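Chapter 4
Planning a Cross-Country Flight

After reading this chapter, you should be able to lay out a route on a sectional chart, fill in a navigation log, work out the fuel required for a day or night VFR flight, and decide where you would go if the weather closed in.

4.1 Why Plan on Paper

Most pilots now plan with a tablet. The tablet is fast, and it will usually be right. You will still complete the first exercises in this book with a plotter, a pencil, and a chart. A student who has worked out a wind correction angle by hand can tell when a number on a screen looks wrong. Your instructor will want to see the paper log before your first solo cross-country.

The flights in this chapter start at Trestent, a non-towered field with a single paved runway at an elevation of 622 feet. The first destination is Jurnine. Both airports appear on the practice chart at the back of the book. Do not use the practice chart for real navigation.

4.2 Choosing a Route

Draw a straight line from Trestent to Jurnine. Now look at what lies under it. The direct line crosses a wide stretch of forest with few places to land, and it clips the corner of a restricted area. A small bend to the south, over the town of Trilo, adds a few minutes and keeps you near a highway for most of the trip.

Pick checkpoints that are easy to tell apart from the air. A lake with an odd shape is good. A small pond in a county full of ponds is not. Power lines are harder to see than the chart suggests, but the cleared strip beneath them often shows up well. Put your first checkpoint close to the departure airport so that you can confirm your heading early.

Mark the tallest obstruction near each leg. On the leg from Trilo to Jurnine there is a tower that rises 400 feet above the ground. Write its height above sea level in the margin of your log, next to the altitude you plan to fly.

4.3 The Navigation Log

The log has one row for each leg. Fill in the columns from left to right: true course, wind, true heading, variation, magnetic heading, deviation, compass heading, distance, groundspeed, time, and fuel. The training airplane used in the examples cruises at a true airspeed of 100 knots, which keeps the arithmetic simple.

Work the time and fuel columns last. Add the fuel for taxi and climb, then the reserve. For day VFR in an airplane, regulations call for enough fuel to reach the first point of intended landing and then fly for 30 minutes at normal cruise. At night the figure is 45 minutes. Many flight schools ask for more, so check your own school's rules before you fill in the final line.
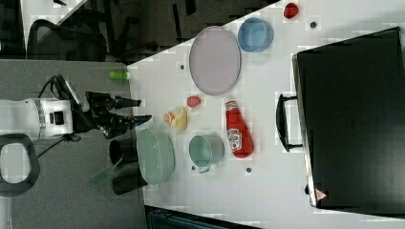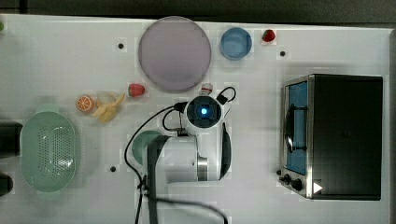 Figures 4.1 and 4.2. Robot arm at a white tabletop.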